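ok so Tuesday was a day. Short thread about how I managed to lose 4,000 episodes of trust in my own two-arm setup (the data is fine! the trust is gone)

Background: I've got a pair of small arms sharing one rail, running the Nodberg handover routine. Left arm picks, right arm takes. Had been running sweet as anything since April.

Then at run 1,019 the left arm just... didn't stop. The gripper closed, the part was already in it, and it kept on squeezing. No error, no beep, nothing in the log.

I hit the e-stop and guess what, the e-stop only cut power to the RIGHT arm. Great. Wonderful. Pulled the left one's plug out of the wall like it was a toaster.

Two separate problems, I think:
1) the torque limit went back to its default after a firmware update
2) I wired the stop button months ago for one arm and never touched it again when I added the second. That one's all me

The limit is supposed to be 30 percent. It was reading 100. If my fingers had been in there I'd be typing this thread with 9 of them

Back at it this morning, slow speed, hands well away from the grid:

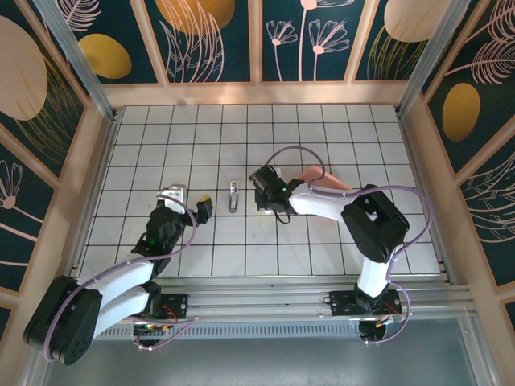 Both arms up, little chrome faucet thing in the middle. Green lights on the wrists.

New button is coming and it kills both supplies. Until then the plug strip lives right next to my chair.

If you run two arms off one stop, go press it and check BOTH go limp. Please. Takes a minute!!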